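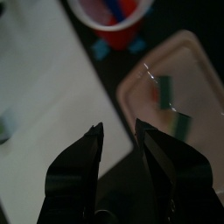 Skatano has added a second e-reader to its range. The Bonutstead 2 keeps the plain gray case of the first model but moves the page buttons to the right side, where most owners said they wanted them. It reads EPUB, PDF and plain text files, and there is a slot for a memory card behind a small door on the bottom edge.

The battery now lasts 3 weeks with the wireless turned off. Charging from empty takes 9 hours on the supplied cable -- slow, so plug it in overnight. The headphone jack is gone, and audiobooks play over wireless headphones only.

Corina Marinescu, who handles orders at Drerkthorpe, expects the first 200 units in September. The price is the same as the old model. Covers made for the first Bonutstead will fit, though the flap may press on the new buttons if it is folded back. Existing owners can move their books across by swapping the memory card.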